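4 March 2023, notebook, second cup of tea

Arne Engelhardt asked me on the way in whether the machines can do the dull jobs yet, and I gave him such a rambling answer that I thought I'd better write it down properly. Unpacking is the job I keep coming back to (goodness knows we've all done enough of it!). You open a carton, fish out what's inside, put it down where the next person wants it, and never think about it again. For Natell every one of those is a separate worry, and the soft, bendy bits of cardboard are the worst of the lot. 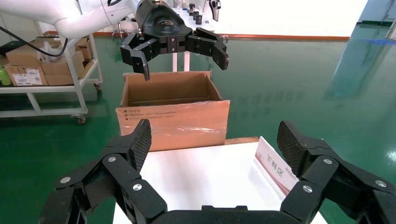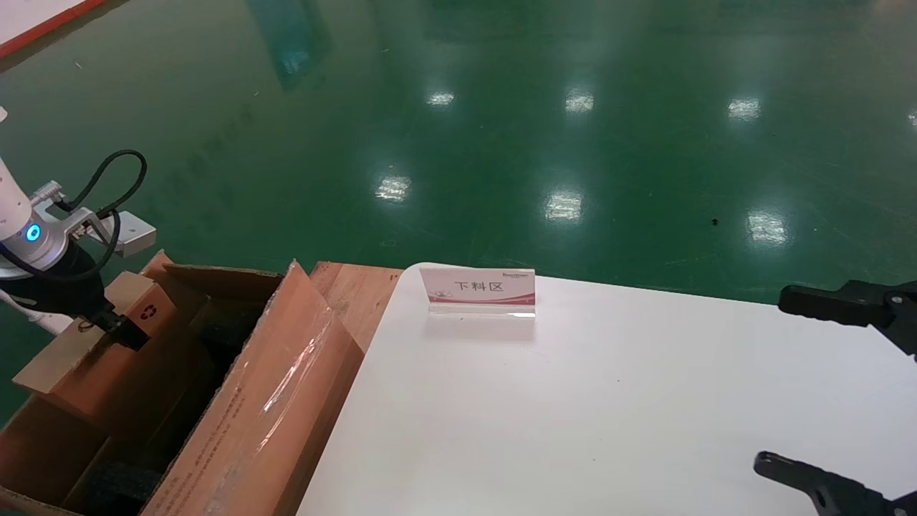

Second gripper, white table:

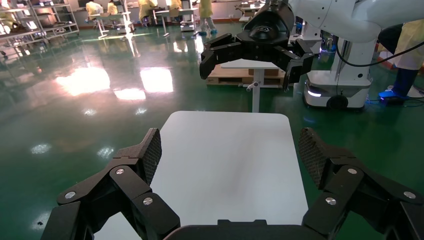 I'm still fond of the two-handed idea, even though Balton would do the whole thing with one arm and a suction cup. My log stands at 2,549 tries since we began, and I'd want over 800 more with floppy lids before I said anything brave to the people at Tarigan. Would I let it loose on my own kitchen shopping? Tins, quite possibly. Eggs, not this March!

To do: ask Arne for the old lid notes, and try a slower close on thin card.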